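Acta de la reunión de almacén y material, 25/02/2025

**Punto 1. Cajas con asa**

Se revisa el inventario de cajas de plástico de Kavura. Constan 81 unidades en la estantería Carlow y 34 en la Bevan. El modelo examinado lleva tapa blanca moldeada y asa rosa de plástico, que puede quedar tendida sobre la tapa.

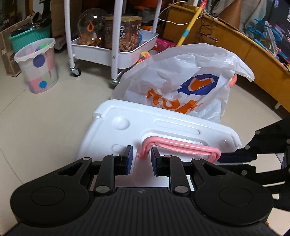
Azucena Chávez objeta que el asa no debería emplearse para levantar cajas llenas y pide que el traslado se haga siempre sujetando la base con las dos manos. Se acepta la objeción. El asa queda reservada para cajas vacías o con material ligero.

Queda pendiente definir «material ligero». Se propone un límite de 3 kg por caja — valor provisional, a confirmar con Devberg.

**Punto 2. Bolsas en el suelo**

Las bolsas de compra no se almacenarán junto a las cajas. Su contenido se pasará a una caja etiquetada o se devolverá a la estantería correspondiente. Las bolsas reutilizables se guardarán plegadas en el cajón inferior del armario Bevan.

**Punto 3. Tapas**

Se acuerda limpiar los canales y rebajes de las tapas con cepillo de cerda blanda y paño húmedo. No se usará disolvente. Las etiquetas irán en el lateral de la caja, nunca sobre los relieves de la tapa.

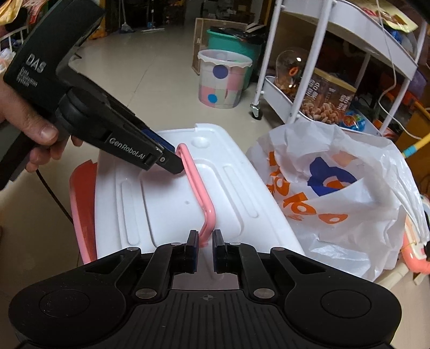
*Redacción del acta: Azucena Chávez*

**Punto 4. Reposición**

Se aprueba un gasto máximo de 1.120 euros para cajas y asas de recambio. El pedido se tramitará a través de Devberg en una sola entrega. Las asas sueltas se pedirán como referencia aparte.

La próxima revisión del inventario se fija para agosto. Sin ruegos ni preguntas, se levanta la sesión.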